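Napkin folding night fills up at the Dinu community kitchen
May 27, 2025 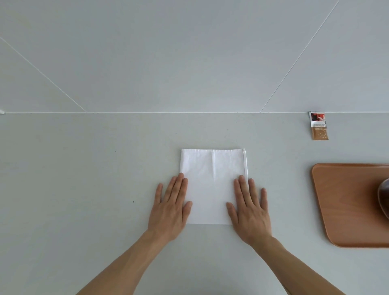

A folded white napkin on the counter, with a short crease running down from the top edge.

The first napkin folding night at Dinu was a hit! All 53 places went within a day, and the kitchen put out extra stools so a few late arrivals could squeeze in at the back.

Thu Cao, who set tables at the Vallex hotel for years before she started teaching, led the group through four folds, from a plain pocket for cutlery to a standing fan that had people clapping when it stayed up. She likes to begin on a bare counter with a single white napkin, and she asks everyone to press each crease with the side of a thumb before moving on.

"Go slow on the first fold," she told the group. "If that one is straight, the rest will follow you."

Junaid Sethi came with his two daughters and went home with a bag full of pockets for a family lunch. "I thought we'd stay half an hour," he said. "My youngest wouldn't leave until she had the fan right - and then she made six more."

Sedier, the stationery shop across the street, gave 1020 napkins for the evening, and 693 of them were used. The leftovers are in the tall cupboard by the door, and anyone who wants to practice is welcome to take a handful during open kitchen hours.

A second night is planned for October, this time with room for 70 and a table set aside for cloth napkins, which Dineo Potgieter will run. Sign-up sheets are already hanging next to the coffee machine, so come by and put your name down!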